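Koltside Home Help – Laundry and Clothing

How do you fold children's hooded tops so the hood does not ruin the pile?

posted by vanags_mum
3689 views

Hello everybody. I have two small children and they both wear almost only tops with hoods. T-shirts I can fold well, trousers also, but with the hoods I always lose. If I fold the top like a T-shirt, the hood stays outside like a big lump and after three tops the pile falls over. If I roll them, they open again in the drawer. The drawer is 16 cm high inside, so I cannot make tall piles, and I don't want to hang them because the closet rail is too high for the children.

I tried to put the hood inside first, but then the neck gets a crease and my son says it scratches him. Is there some normal way that people use? It should be fast, I do it in the evening when I am already tired. Thank you in advance.

posted by Leddale_Pete
Reputation 812

Just hang hooks on the wall. We did this and never folded one again.

Comment from vanags_mum: Thank you, but we rent and I may not drill.

posted by foldingcorner
Reputation 1000

I had the same problem for a long time, and I want to explain how I do it now. English is not my first language, so please ask if a step is not clear.

You need a flat place which is larger than the top with its sleeves open. The bed is too soft for this. I use the kitchen table after dinner, when it is wiped and dry.

Close the zipper first, if there is one. Put the top on its back, with the hood away from you and the bottom edge near your stomach. Now spend a few seconds only on the hood. Pull it up so it lies in one line with the body, and press the air out with your hand. Most people begin with the sleeves while the hood is still leaning to one side with a fold in it, and this fold stays there until the end. 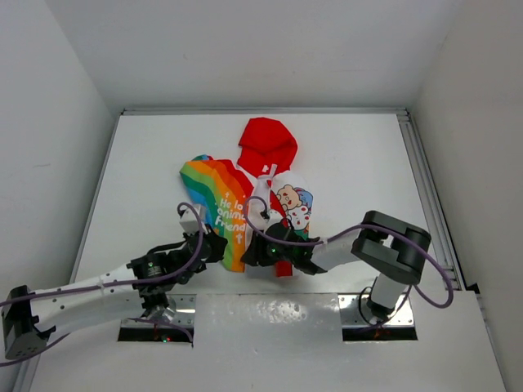 When the hood is flat, bring one sleeve with its side over to the middle, then the other. If the sleeve is longer than the body, turn the cuff back. You should have a long narrow shape with the hood on top. Fold the hood down over the chest, from the seam of the neck and not lower. Then take the bottom edge and fold it up to the middle, and once more, and push it a little into the opening of the hood. The hood holds everything together like a small bag. It can even fall on the floor and it stays closed.

For the crease that your son does not like: I think it comes from folding the hood to the inside. With this way the fold is on the seam, where the fabric bends anyway.

If the top has a big print on the front, I fold that one with the face down, so the picture is outside and the children can find their favorite without opening all the others. Put them standing in the drawer, one behind the other. For a drawer of 16 cm you may need one more fold with the bigger sizes – try it with one before you do all of them.

Comment from vanags_mum: It works with the thin ones! The winter one with the fleece inside is still too thick to push in the hood.

Comment from foldingcorner: Yes, for fleece I have no good answer. I put mine on the shelf, folded only once.

posted by tondton77
Reputation 16

I do the same but I roll from the bottom and pull the hood over the roll. Good for suitcases too. For fleece it also works if you roll very tight, but my drawers are deeper than yours, so I am not sure.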